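Last updated January 29, 2018

# Kistlow laundry set

Hello, and thank you for taking a look! Kistlow is a collection of teleoperated examples for teaching an arm to load and unload front-loading washing machines. We put it together at Skurkura, in our Cambridge workshop, and we've tried to keep it small enough that you can download the whole thing over lunch and start poking at it the same afternoon.

## What's inside

There are 2,021 episodes, each one a single attempt at a single job (reach in, take hold, pull out, let go – or the same thing the other way around). Every episode folder holds:

- `head.mp4`, the view from the head camera
- `joints.csv`, arm and gripper positions
- `note.txt`, whatever the operator felt like writing down, sometimes quite a lot

Please do read the notes. They're uneven and the spelling wanders, but they often explain a strange pause or a second try far better than the numbers do.

We recorded failures as well as successes, and both are in the main folder. The `outcome` column in `index.csv` tells them apart.

## The hard part

Reaching into the drum is where most of our early models came unstuck. The gripper tip slips into shadow right when it matters, and the laundry sits in a heap at the back with no clear edge to aim for.

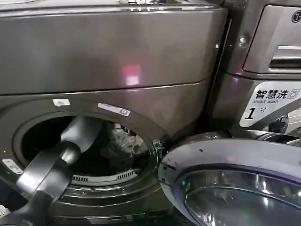
Pryor wrote back after trying the September release that the dark drum bothered their model less than the door did, and asked for more episodes starting with the arm well outside the opening. We've added 40 of those, listed in `outside_start.txt`, and we'd love to hear if they help.

## Known problems

- Joint readings lag the video by 2 frames in the first 1,000 episodes. `fix_lag.py` shifts them for you.
- Shiny doors and panels throw reflections that move with the arm, so be careful with anything that relies on color alone.
- Pale fabrics are over-represented. We're still working on that one – old towels are easy to come by, it seems, and bright ones less so.

## Loading it

```
python load.py --root kistlow --split train
```

Use `--split test` for the held-out episodes, and please don't train on them, however tempting it gets.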